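4. Rope, cloth and the small business of tidying a table

Figure 1. A rope task at the Seditz table, on the checked cloth.
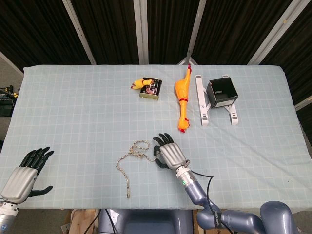
4.1 Why rope is such a good thing to study

Of all the household items in the Furnon set, rope was the one we most enjoyed working with, and it taught us the most. A cup has a right way up and a handle you can point to. A length of rope has neither, and it takes a new shape each time it is put down. The beige braided rope in Figure 1 lies in a loose loop that runs off into an uneven S and finishes in a short tail. Drop the same rope again and you would get something else entirely, which is exactly what makes it so rewarding!

We asked each person taking part to do 2 things with it: lay it out straight along the near half of the table, and then coil it neatly enough to be put away in a drawer. Straightening sounds like the easy half, but it was often the slower one. People pulled one end, found that the bend had simply moved further along, and went back to smooth it with the flat of the hand. Coiling went faster once the first turn was made, and several people told us how satisfying it felt (we agree, having spent a good many afternoons doing it ourselves).

4.2 The cloth

The choice of cloth mattered far more than we had expected. Our first sessions used a bare tabletop, where a light rope slides about and will not hold a curve. Following Pathak, we moved to a pale blue cloth with a white grid. Fabric grips the rope a little, so a bend stays where it is put, and the grid lets a reader judge at a glance how straight a line is.

Cloth brings its own quirks. It wrinkles, and the faint creases on the right half in Figure 1 are typical of a table in regular use. We decided early on not to iron between sessions. Real tablecloths have creases in them, and we wanted our results to hold for real tables.

4.3 Sharing the table with other objects

Tidying seldom means dealing with one item alone, so we kept other objects on the far half of the table while the rope was handled on the near half. Across 18 layouts we varied the gap between the two. In 14 of them there was room to pull the rope out fully without touching anything else. In the remaining four, people had to work at a slant or coil the rope where it lay, and these gave us some of the most inventive handling in the whole study. One favourite approach, which we have called the Amel fold after the pilot project where it first turned up, doubles the rope back on itself before coiling and needs only half the space. We come back to it in Section 7, together with the timings for each layout.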